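February, late, kettle on for the second time

I have got to write this down before I fall asleep, because today was one of the best days I've had since I started on the family tree stuff, and if I leave it till morning I'll have lost half of it.

So. Mornbridge records office. I was on the steps at ten to nine with my pencils (no pens allowed in there, I remembered this time!) and the woman at the desk let me straight in and had the box waiting. Iveta Holub. She is wonderful. I'd written to her before Christmas asking about the Cluvwood mill registers and she had gone and pulled the wages book as well, without me asking, on the grounds that "people who want one usually want the other." Yes they do! I could have hugged her.

The register first. It's a big, heavy thing, and the spine is going, so it sits on two foam wedges and you turn the pages with flat hands. The writing is gorgeous for the first forty pages and then a new clerk takes over and it looks like a spider fell in the ink. I'd come for 1851, and of course 1851 is all spider. It took me most of an hour to learn his letters. His capital S and his capital L are nearly the same shape, only the L has a little foot on it. Once I had that, I started getting names one after another, Lathams and Sowerbys and a whole run of Lumbs, and I was whispering them out loud like an idiot.

And then, page 58, halfway down. Hannah Thorley, carder, aged 13. That's her! That's my Hannah, my great-great-great-grandmother, who up to today was a name in the front of Grandma's Bible and a very bad guess at a birth year. She has a number, 485, and everything after that goes by the number, so I could follow 485 straight into the wages book and there she was week after week. She missed two weeks in the spring. She got moved up to the drawing frames in the fall. Her sister Ruth is 597, hired later, and for a while they're paid on the same day and the clerk has written their two lines in the same dip of ink, you can see it fading from one to the other. I don't know why that got me but it did, I had to go and look out of the window for a bit.

One puzzle. There's a Thorley, Jas., in the yard crew and I can't place him at all. Brother? Uncle? The Bible has no James. Iveta thinks the parish chest might have something and she's going to look when she's next over there.

Lunch was a cheese roll on the wall by the river, freezing, gloves on, perfectly happy. I went over my notes and found I'd written "carter" twice where I meant "carder," so those got fixed right away. You do not want to find that kind of thing in two years' time.

In the afternoon Reynaldo Evangelista came by. We've only ever emailed, and I had pictured somebody about eighty, and he's younger than me! He's doing the dye works, which was on the other side of the same stream, and he has maps. He had a tracing of the whole valley floor with every building on it, and he laid it out on the big table and we found the row where the carding girls mostly lodged. Bobbin Row. Eleven doors and a pump. It's gone now, it's under the bus garage, but he says the end wall of the last house is still there, built into the garage's back wall, and you can tell by the older stone. I've driven past it I don't know how many times.

We talked until Iveta started switching off the lamps at the far end. He thinks the mill took on so many girls that year on account of a new set of machines going in on the top floor, and he has a letter from the owner grumbling about what they cost. He's sending me a copy. I'm sending him all my yard crew names in return, since some of them seem to have crossed the stream to the dye works when the pay was better. Good trade, I think!

Train home was late and I didn't care one bit. Soup, toast, phone call to Aunt Jo, who cried, and then I cried. She says there's a tin of letters at Cousin Philip's that hasn't been opened since the move. A TIN OF LETTERS. I'm trying to be calm about it.

Also cleared off the table a little tonight so I can spread the notes out tomorrow. The old black phone case turned up, scuffed to bits, and it can go, the new one's been on for weeks. 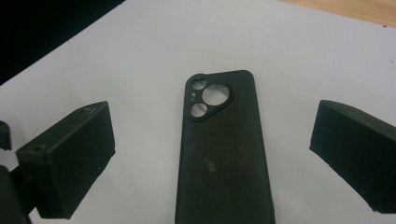
Things to do before I go back

Type up pages 50 to 64 while I can still read my own writing.

Make a proper chart of the clerk's letters, S and L first, then that awful thing he does with double t.

Write to Philip about the tin. Be nice. Don't mention the wedding.

Yard crew list to Reynaldo, with the page numbers this time.

Thank-you card for Iveta, and ask if the 1852 wages book survived. She thought it might be in with the flood-damaged ones, and those need a special appointment.

Find out what a drawing frame looked like when it was running. There's a museum two hours north that starts theirs up in the summer, and Aunt Jo wants to come.

Go and see the wall behind the bus garage! Bring the good flashlight, Reynaldo says it's dark down that side even at noon.

More pencils. HB, not the soft ones, they smudge.

It's ten past midnight. Two girls walking up from Bobbin Row at five in the morning, in the pitch dark, 485 and 597. I wonder if they talked on the way or if it was too early. Ruth's the one I know nothing about after that, so she's next.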